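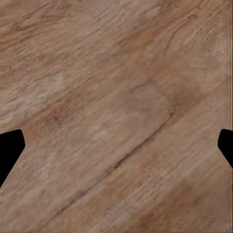
Gap opened between two floor boards in winter, should I fill it?

Posted by Trornau, 23/03/2025

Hello to all. We live in an upstairs apartment with oak floor, glued down, 9 years old. In December one gap appeared between two boards near the balcony door. It is long but thin, I can put a bank card inside and not more. Now the heating is lower and I think it became a little smaller, but I am not sure.

My neighbor says to fill it with wood filler before dirt goes in. The shop where we bought the floor says to wait until summer, but they also said this about the door — and the door is still bad. The humidity in the room was 2 times under 30 percent this winter, my small meter showed it. I do not want to sand the whole room. What is the correct thing to do?

Alutari
Please wait. Wood gives away water when the air is dry and then it becomes narrower, so in the heating season the gap is open and in summer it closes. If you put hard filler now, the boards will push against it in July and the filler will crack or come up in small pieces. I made this mistake in my hallway and I was picking out crumbs with a toothpick for a whole weekend.

What I would do is this. Vacuum the gap with the narrow nozzle. Make a pencil mark on a piece of paper tape beside it and write the width and the humidity. Look again in August. If it is closed, leave it alone and next winter keep the air near 45 percent with a humidifier. If it is still open, then use a flexible filler in the color of the darker lines in the wood, because a light one will show more.

Also press with your foot on both sides. If a board moves or makes a hollow sound, the glue is loose there, and this is a different repair.

Rønning
just fill it, mine is fine since years

Tristham
I agree with waiting, but I want to add one thing about cleaning. Do not use a wet mop on this place, only a cloth which is almost dry. Water goes down into the gap and the edges of the boards can become raised or gray. Near a balcony door I would check the door seal too — cold air in that corner makes everything worse.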